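Community > Play Kitchen Swap > FAQ

Last updated 14 March 2024

Play Kitchen Swap: your questions

We love pretend food, and we love seeing it go to a second (or third, or fourth!) family. These are the things people write to us about most.

What is the swap?
A toy library with one very narrow obsession. You bring play kitchen pieces your kids are done with, and you go home with different ones. We run out of the Brerer building on Yakubu Street, and our shelves hold 3,093 pieces right now, from single felt peas to whole tea sets.

Do I have to bring something to take something?
No! Your first bag is free. After that we ask for a fair trade, and we're pretty relaxed about what "fair" means. A soup pot for a bunch of carrots is fine with us.

How long can I keep things?
Swapped pieces are yours for good. Bigger things on loan, like the stoves and the market stall, come back after 30 days. You can renew a loan 2 times if no one else is waiting.

What kinds of pieces do you take?
Plates, bowls, pots, strainers, pretend food in any material, aprons in child sizes. Plush food is wildly popular and never stays on the shelf long, so please bring it if you have it. Odd pieces are welcome too. Kids will happily cook with something you can't name.
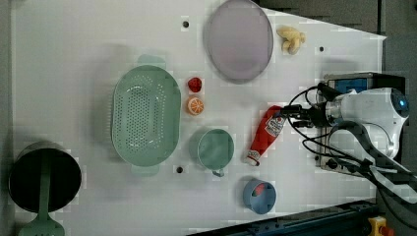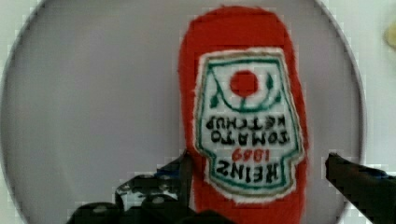
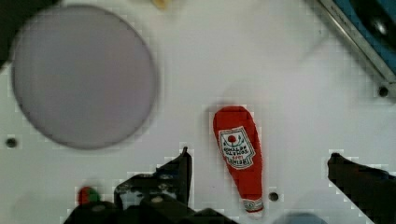 Plates in all three, with a plush Heinz ketchup bottle in the second.

What can't you take?
Anything with a loose battery door, chipped paint, or a button hanging by a thread. We also skip real glass and real knives, even tiny ones.

How should I clean things first?
Warm soapy water for hard plastic, then let it dry all the way. Check the tag on fabric food before it goes near a washing machine. If the tag is gone, wipe it with a damp cloth and leave it out overnight.

My child is 2. Is there anything for us?
Yes, look for the Nustarmont bins by the door. We fill them with chunky pieces only, and we check each one with a small-parts tester.

Do you close for the summer?
Only in July, when we move everything out and scrub the shelves. The Vamex drop box outside stays open all month, so keep those donations coming.

Can we come just to play?
Please do! The rug is out whenever we're open.

Contact: use the form at the front desk | © Play Kitchen Swap | Back to top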